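Progress report, Perside Wash & Fold Night
To: Delia Troncoso
Tue 20 November

Hi Delia! Quick catch-up on where your grant has gone so far. Short version: the laundry nights are running and people keep coming back, which makes me very happy.
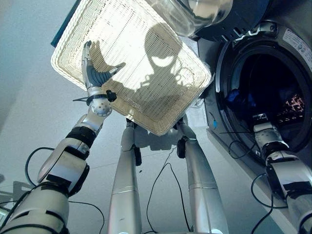
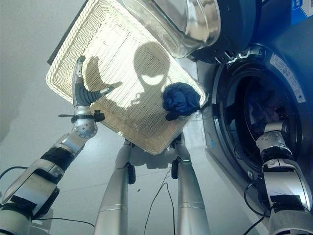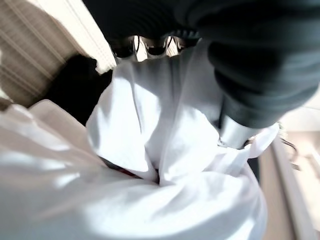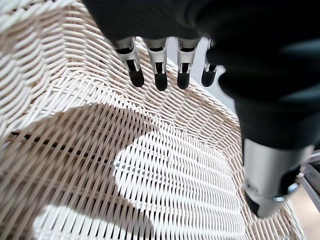

White weave in the first, second and fourth, crumpled white fabric in the third.

We've had 62 visits from 19 households since we opened the Datville room, and most of them come from the Pereyra blocks (no hookups in those apartments, as you know). Of the four washers we bought from Kusteo, two are in daily use. The other two are still waiting on the plumber, who has moved us to December. I've called him twice and I'll call again Monday!

Soap is costing more than I budgeted, so I'd like to shift a little over from the signage line if you're okay with that. The kids' reading corner is a hit, by the way – we need more picture books and a second rug.

Still to do: longer evening hours, a Spanish sign-up sheet, and a lock for the supply closet.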